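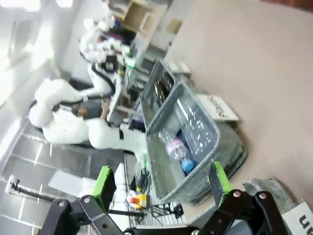
Thread: Bottle deposit machines at Zelance, worth the bother?
Forum > Home and Household > Recycling and Waste
26 replies, 3558 views

mossybrick
Posted 8/7/19
Right, moved to Astadberg in May and still can't work out the bottles. Back home everything went in one bin. Flat above has separate tubs for plastic and glass, neighbour says take it all to Zelance and get money off your shopping. Tried it, machine spat half of mine back out. Is it the caps? The labels? Do I crush them first or not?

tin_lid
Don't crush!! It reads the barcode on the label. Crumpled ones get rejected nearly every time. Caps stay on.

parsnip249
Caps on, yes. Labels on. Empty them properly too, mine refuses anything with a dribble in the bottom. Goes by weight I think.

hobnail
Disagree about crushing. I squash all mine a bit and the one on Medina Street takes them fine as long as the label is flat. The one inside Zelance is just old and grumpy.

tin_lid
Well the Zelance one is the one he asked about

mossybrick
She, but thanks. So glass goes in the same machine?

parsnip249
Brown beer bottles yes. Wine no, jam jars no. Those go in the bottle bank behind the car park. Small oil bottles no as well, learnt that with a queue behind me.

quietkettle
Can I be the grump. All this for pennies. I've got two tubs in a kitchen you can't swing a cat in, it stinks in summer and I get what, the price of a loaf every fortnight. Kerbside was fine. They should of left it alone.

hobnail
Rinse them then, won't stink.

quietkettle
And pay for the water, great

saltmarsh12
I save mine up in a big sack in the shed and go once a month. Got 12 back in credit last time. Not nothing. Go early, after lunch the machine is full and you wait ages for somebody with the key.

tin_lid
Watch out, the slip runs out. Mine went in a coat pocket and by the time I found it the till wouldn't take it. Check the date on the back.

mossybrick
Ah. I have one of those in a coat pocket.

parsnip249
Ask at the desk, they let me off once. Depends who's on.

quietkettle
Wouldn't let me off.

hobnail
Can't think why

saltmarsh12
Back to the question, Amura water bottles never scan for me, any machine. Anyone else? Barcode wraps right round the curve. I turn it slowly with the code facing up, works one go in three.

parsnip249
Same with Amura. Gave up, they go in the ordinary plastics now. No deposit back but life's short.

mossybrick
That'll be half my rejects then, we drink loads of it. Will try turnign it. Uncrushed, caps on, beer bottles in, wine to the bottle bank. Going tomorrow first thing.

tin_lid
Take your own bag for the rejects, they moan if you leave them on top.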